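3.2 Where cloth items come to rest

Most household studies of laundry follow the machine: how often it runs, at what temperature, how full. Our interest is in the time a piece of cloth spends outside both the machine and the closet. In the diaries we collected, that time was longer than people expected when we asked them beforehand, and much of it was spent on furniture that was made for something else.

We worked with 23 households in the Tarmont district. Each kept a diary in June and let us make one visit. The diary asked for a short entry whenever an item of cloth was put down anywhere other than a drawer, a closet, a hamper or a drying rack. Entries gave the item, the surface, and the reason if there was one. We received roughly 500 usable entries. Those in which the item could not be identified were dropped.

Chairs were the surface named most often, followed by beds and then floors. Upholstered chairs were named more than plain ones, even in homes that had both. Several people wrote that a padded seat "doesn't count" as leaving something out, while a table does. Kitchen chairs drew a different mix of items from bedroom chairs: towels, aprons, table linen, and single garments that had been taken off or brought in from another room.

Floors were reported with more reluctance. When we compared the diaries with our notes from the visits, floor items were the ones most likely to be missing from the diary. They were often close to an appliance or against a wall, in places people do not walk through.

We coded color because it bears on sorting. A red item placed with white ones is the standard case in washing advice, and most of our participants could repeat the rule. On chairs and floors the rule was rarely applied. Piles were built in the order that things arrived, and colors were separated only when the pile was carried to the machine. Figure 2 shows red cloth on a chair, together with white, and a red fabric item beside an appliance.
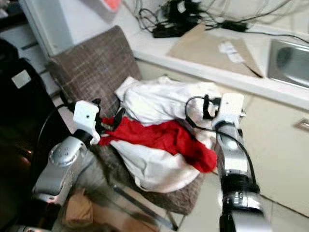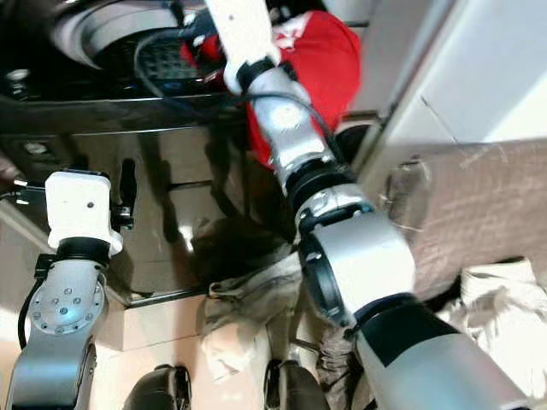 Raffaele Piras

The chair in the first picture of Figure 2 is a fair instance of what we call a shared seat. The white cloth is large enough to hang over the front of the seat, and the red one lies across it. We coded such cases as mixed, whatever the size of the two pieces. The counter behind it holds black cables with their chargers and a sheet of cardboard with small papers on it, and this agrees with the diaries. In homes where the counter was used for chargers and paper, cloth tended to go to the nearest chair.

The second picture was coded as "appliance side." We did not record the type of item in cases like this one, where the fabric is bunched up and could be a bag or a garment. The code covers any cloth placed within an arm's length of a household machine, whether or not the machine has anything to do with washing.

Two points follow for the coding scheme. The earlier scheme by Chauhan, which we took as our starting point, has a single code for "chair" and puts everything on the floor under "dropped." We found the second label too strong. Of the 20 participants who answered our follow-up question, most said that at least part of the cloth on their floor had been put there on purpose, to be picked up on the next trip to the machine. We therefore use "floor, placed" and "floor, unknown," and we assign the first only where the diary gives a reason.

The other change concerns bunched items. Folded cloth on a chair was usually on its way to a closet, and bunched cloth could be going either way. Where the diary was silent we left the direction blank. Section 3.3 reports how long items in each group stayed where they were.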